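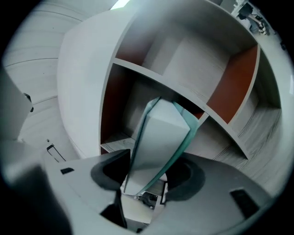
Notebook — March, drying trials for the marbled endpapers

Finally a quiet afternoon, so I want to get this down before I forget which sheet was which (again). The Casport paper came in last week and I have been itching to try it. It's a touch heavier than the Oltmont we used all winter, with a softer surface, and I had a feeling it would drink up the alum differently. It does! The color took beautifully on the first pull, much deeper blues than I'm used to, but the sheets cockled badly as they dried and I spent a good while coaxing them flat again.

What I tried, for whoever picks this up after me: one batch hung over the line for 30 minutes and then went between blotters under the press boards. The other batch went straight onto the rack, face up, and stayed there till evening. The hung ones came out nicer, with only a little wave along the long edge. The rack ones I would not give to anybody, though they'll do for wrapping.

I also mixed the size thinner than the Fahy recipe says, up to 2 extra cups of water in the big tray, and I think I'll keep it that way. The combs pull through more easily and I get fewer of those little broken veins in the pattern. 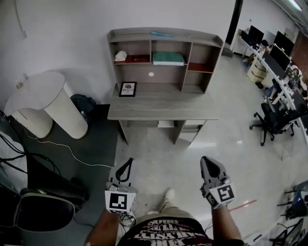
The red was the one disappointment. It sank in 3 of the trays before I could even get the stylus into it, and a drop more ox gall only made it spread too far and go pink. I suspect the jar is old — the label has gone brown and I can't make out when we opened it. I've put a new one on the Rundero order, along with blotters, as we're down to the ones with stains on both sides.

Next time: alum the night before, keep the sheets stacked under a board so they stay a bit damp, and start with the red while the size is fresh. I'd love to hear if anyone has had better luck with the heavier paper in warm weather. Leftover size is in the covered bucket by the sink, good until tomorrow noon or so.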